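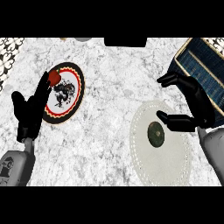 Stomovcombe Paths: walking routes and park notes

README, last touched Wed 22 July

What's in here

Routes, benches, gates, surfaces and short visitor notes for the parks and riverside paths in Stomovcombe. Meant for people making walking maps, leaflets, visitor guides, that kind of thing. Started as a spreadsheet Rosaura Cáceres kept for her Sunday walking group, got too big, now it's this.

2,176 rows in the main file. One row = one path segment, junction to junction. Not one row per park. People keep asking.

Files

segments.csv - the main one
points.csv - benches, gates, water taps, steps, toilets
notes.csv - free text from walkers, linked by segment id
parks.csv - name, area, which side of the river
CHANGES.txt - read before you update, please
old/ - leave alone unless you need the April version

Areas covered

14 parks and greens inside the town line. Ellis Meadow is split in two in parks.csv (Ellis North, Ellis South) because the road goes through the middle and the two halves have different opening times. The Sarport towpath is in as far as the second lock. Past that is not our town and we never walked it properly.

Not covered: the golf course, the school fields, anything behind the old mill. There is a path behind the mill. It's private. Stop sending it in.

Columns in segments.csv

id - text, starts with S. Don't treat as a number, leading zeros will go
park - matches parks.csv
length_m - meters, measured with a wheel where we could, GPS otherwise
method - wheel or gps
surface - paved, gravel, grass, dirt, boards
slope - flat, gentle, steep. Judged by feet, no instrument
width - narrow, ok, wide. Narrow means two people can't walk side by side
shade - none, part, full. Summer only!! winter is a different story
lit - y/n, means there are lamps. Does not mean the lamps work
dog - lead, free, no
checked_by - initials
status - open, closed, seasonal

points.csv has lat and lon plus type. Benches have a back column (y/n) becuase Fouzia Rajput's readers wanted to know which ones you can lean on. Good call, most used column in the whole thing as far as we can tell from the emails.

How it was collected

On foot. Each segment walked by one person and then again by a different person on another day. If they disagreed on surface or slope, Zhuoran Meng went out and settled it. Slope was the worst. One walker's gentle is another one's steep, so expect noise there, specially on the east bank.

Lengths: wheel on all paved stuff. GPS under the trees at Ellis South is bad, jumps all over the place, so the dirt segments there read long. If you need exact distances for a race or whatever, measure them yourself.

Notes were typed up from paper cards. Spelling left as written. Names and phone numbers taken out, a few cards had both.

Visitor notes, what they look like

"Lovely early, before the dogs."
"Mud by the second gate after rain, boots."
"Bench facing the wrong way, you look at the hedge."
"Nice spot to sit with a sandwich. Ducks will come."

Short, mostly positive, mostly from people who walk there every week. Not a survey. Do not use it to rank parks against each other. Someone did, and Rekha Chacko had to write a long email about it.

Known problems

- Sarport towpath, segments near the first lock: surface says gravel, has been paved since. Fix coming
- Ellis North has 7 gates in points.csv, a couple could be the same gate logged from each side. Needs a walk
- Water taps get turned off in winter, we don't track when
- shade is blank for most grass segments. Blank means not recorded, it does not mean none
- Accents get mangled if you open notes.csv in some spreadsheet programs. Pick UTF-8 on import
- Some notes point to segment ids that got merged. Old to new list is at the bottom of CHANGES.txt

Wheelchairs and strollers

Be careful. We have surface, width and slope, and steps in points.csv, but no curb heights and no gate widths. A segment that looks fine in the data can still have a gate you can't get through. Don't print "accessible" on a map from this alone. Prasert Bunnag is working on a gate width column, he has the south side parks done, not merged yet.

Loading it

Any CSV reader. Comma separated, header in the first line, dates are day first in the notes. If you use Predico for your maps, the import needs points.csv before segments.csv or the gates don't snap to the paths. No idea why. Works the other way round in everyting else we tried.

Version

This is version 2. Ids changed from version 1, so old links won't match without the list in CHANGES.txt. No plans to change them again.

Using it

Free to use, print, change, share. Say it came from Stomovcombe Paths somewhere on the page. If you're selling the map that's fine too, send us a copy, we like to see them.

Corrections

Send segment id, what's wrong, and the day you were there. "The path by the pond is bad" isn't enough, there are three ponds. Photos welcome but keep them small, the mailbox fills up.

Surface and data questions to Zhuoran. Benches and notes to Fouzia. Anything about opening times, ask the parks office first, they know before we do.

Still to do

shade for the grass segments
re-walk Ellis North gates
merge Prasert's widths
towpath surface fix
bins?? people want bins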